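Speaker notes: Holding times and staling in sandwich buns
Prosari bakery technical day, Milmont
Speaker: Visitación Cabello

Slide 1. Title. Thank Virgilio Umali for the slot. Say that the handout has the full method and that questions come after slide 8.

Slide 2. What staling is. Two separate processes, often confused. Crumb firming is mostly starch retrogradation: amylopectin recrystallizes over hours and days. Crust softening is water moving outward from crumb to crust. A bun can lose moisture overall and still have a softer crust than it had at the oven door. Pause here. Most of the complaints we get as "dry" are firm crumb at normal moisture.

Slide 3. Temperature. Firming is fastest just above freezing. Refrigerated buns firm faster than buns at room temperature. Frozen buns hardly firm at all, but they pass through the bad range twice, once going down and once coming back. Recommend a fast freeze and a thaw in the closed bag.

Slide 4. Reheating. Heat melts part of the recrystallized starch, and the crumb softens again. The effect is temporary. Toasting the cut face also dries a thin layer, and that layer slows the uptake of sauce. Assembly should follow toasting closely.

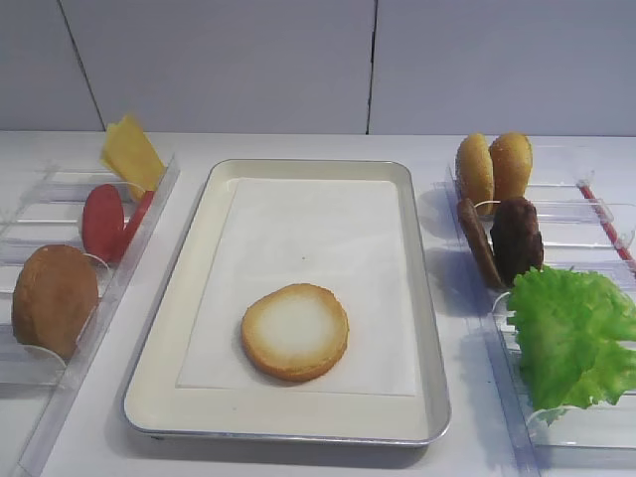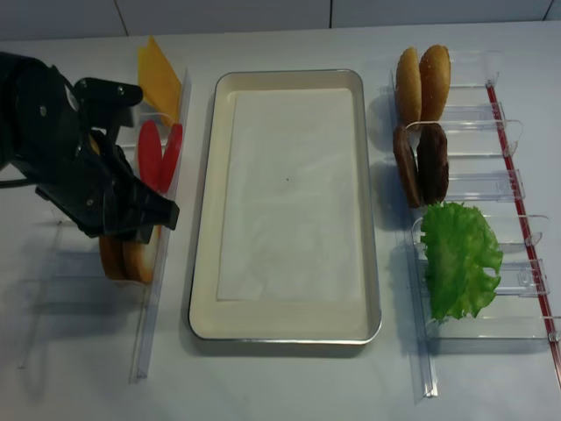 Slide 5. Formula. Fat and monoglycerides both slow firming, by different routes. Maltogenic amylase has the largest effect in our work. Overdosing gives a gummy crumb that tears on slicing. Zhenhua Liao's bench notes cover the dosing steps; refer people to the handout and do not read the table aloud.

Slide 6. The Arroyo trial. 3000 buns, one flour lot, 4 formulas, 3 storage temperatures. 200 buns held back as frozen controls. Compression was measured on center slices at a fixed depth. End slices were discarded, as they read firmer from day one. If asked about flour protein: it was not varied, and the trial says nothing on it.

Slide 7. Results. Storage temperature mattered more than formula in the first two days. After that the enzyme formulas pulled away from the rest. Point to the crossing lines on the chart. Taste panel scores followed the compression data except for the crust question, where the panel split. Begoñe Requena ran the panel and can take questions on it.

Slide 8. Practical points. Cool fully before bagging. Keep bags closed until use. Do not refrigerate to extend life. Record bake time on the tray label, not pack time.

Backup slide A. Moisture curves, only if asked.
Backup slide B. Compression probe settings. The probe was recalibrated between the second and third storage sets; the correction is in the footnote.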